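Session 4: Buying things that go bang (and the far larger number that don't)

Module leader: Golshifteh Ansari
Handout revised June 26, 2022

Last session we left the fictional-sounding but entirely serious matter of the requirement document. Today we look at what becomes of it once a contract is signed.

The running case is Odera, a towed radar bought in two batches. Prulora built the sensor, Vudis the trailer and generator. The requirement ran to 2,610 numbered lines, 38 of which concerned the trailer's lights. Please read the extract before the seminar. Reading it during the seminar has been tried.

Terms you will need

Prime contractor: the firm that signs, and therefore the firm that gets the phone calls.

Government-furnished equipment: items the customer promises to supply to the contractor. If they arrive late, the delay belongs to the customer, who will be surprised to hear it.

Initial operating capability: the date on which enough kit, crews and spares exist to do something useful. "Enough" is defined in advance, then defined again in February.

Minor stores: clothing, tools, straps, batteries.

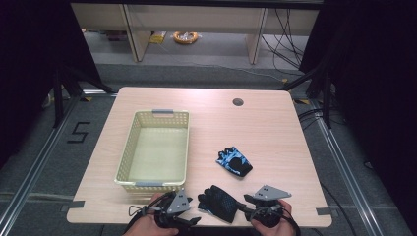 Students tend to skip minor stores and go straight to the missiles. Resist this. A radar crew without spare fuses is a group of people standing next to a trailer. In the Odera case the first battery was held up for 30 days by a missing connector – cheap, dull, and listed in an annex that both firms believed the other had read.

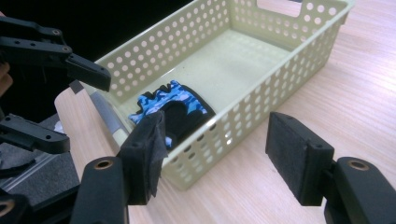

Fingerless glove in a storage basket.

Support contracts

There are 2 broad models. Under the first, the customer buys spares and keeps them on a shelf. Under the second, the customer pays for availability and the contractor worries about the shelf. Odera began with the first and moved to the second through an agreement called Cluvby, whose name stands for nothing anyone can remember.

For the seminar

Read annexes C and F. Decide which firm should have supplied the connector, and find the line that supports you. If you find a line that supports each side, bring both – so did the lawyers.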